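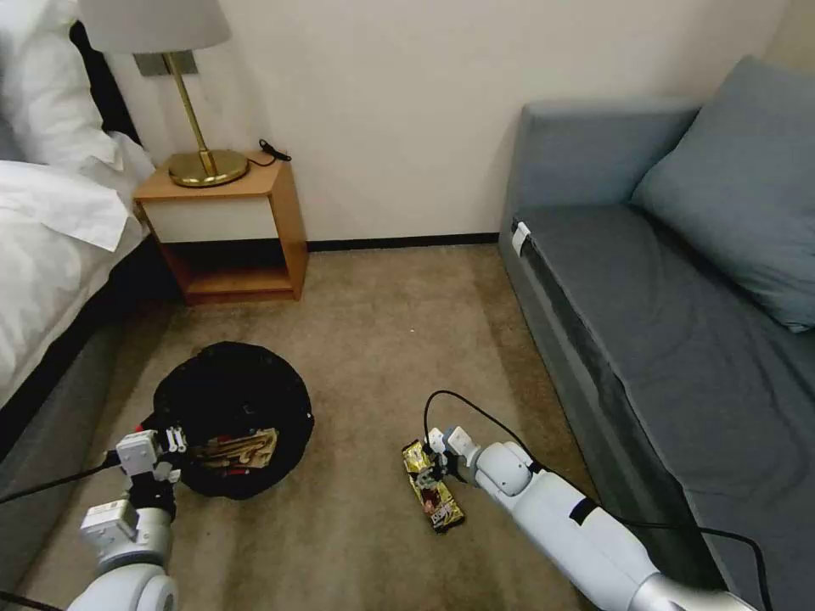 Tellutus pickup policy, 100 demos per room: does the number mean anything?

11 replies hidden, showing newest page

gripfail
Has anyone here read the Penrose report all the way through? I finally did. The headline is that a two-arm policy trained on 2338 episodes can clear litter from a bedroom floor, and that adding 100 demos in a new room is enough to adapt it. I don't buy the second half. All the "new" rooms look like the same room with the pillows changed. Bed on one side, sofa on the other, beige carpet down the middle.

saludo_g
Gerardo Saludo here, I worked on the evaluation. Fair question but a bit harsh. The rooms in the test split were not used in the base training. Bed, nightstand, sofa, yes, they are hotel-type rooms and we say so in the setup section. The claim is about that type of room. We never claimed kitchens.

gripfail
The title says "household tidying."

saludo_g
The title was argued over. I lost.

mopbucket_theory
My problem is the scoring. A piece counts as a success if it ends up in the bin within the time limit. Fine. But where does the bin start? If it's always down by the left arm, then the left arm only has to learn one short drop, and you can't tell whether the policy is looking for the bin at all.

saludo_g
Bin position was varied between episodes. Not by much, I'll give you that. There's a table in the appendix with the offsets.

mopbucket_theory
I saw the table. The biggest offset is smaller than the bin.

Prasden_user
Can I defend them a little? We tried the same kind of thing on our Prasden arms last November and wrappers were miserable. They lie flat, they're shiny, and the depth reading goes to pieces. If their grasp rate on wrappers is even close to what the report says, that's a real result, whatever you think of the rooms.

gripfail
Sure, but look at how the numbers are pooled. Bottles and wrappers go into one average. A bottle on its side is a nice fat target. I want the flat stuff broken out on its own, and I want to know how many tries each piece took. "Picked up eventually" covers a lot of sins.

kestrel41
Agree on the retries. Also, who lays out the litter? If the same person sets it down for the demos and for the tests, you get habits. Same spacing, same distance from the sofa, nothing ever under the bed. I've done this job and I know I did it -- by the second week I was putting things where I knew the arms could reach.

saludo_g
Layouts were drawn from a list, then placed by hand. There is probably some drift toward the reachable area. I can't rule it out. For reference, a mixed start with a bottle and wrappers:
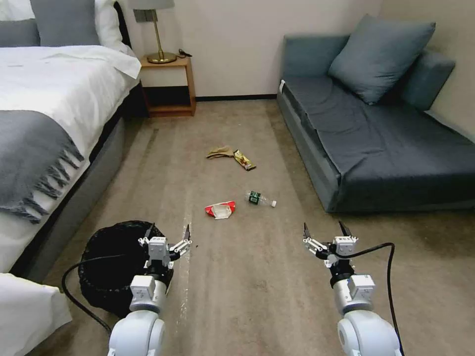
What I'd want to see before believing it

kestrel41
Starting a list, add your own and maybe Gerardo can take it back to the group.

1. Flat items scored apart from bottles.
2. Tries per item, with the failed ones left in.
3. Bin moved to the far side of the room for at least 5 layouts.
4. Litter placed by someone who has never watched the thing run.

mopbucket_theory
5. A baseline that gets the 100 new demos and nothing else. If training from scratch on one room does nearly as well, the 2338 episodes aren't buying much.

Prasden_user
Number 5 is the one that matters. I'd drop number 3 though. Moving the bin that far tests reach and base motion, and they didn't claim anything about those.

mopbucket_theory
Disagree. A person tidying a room doesn't get to choose where the bin is.

saludo_g
1 and 2 I can get, the logs have it. 5 was run on the Cavuvside setup in August 2021 but with an older controller, so I don't want to quote it next to the new results. 3 and 4 need robot time and I can't promise that.

gripfail
Post the older run anyway? With the warning attached. I'd take a messy baseline over none.

saludo_g
I'll ask.

kestrel41
And the retries, please. Per item, not per room.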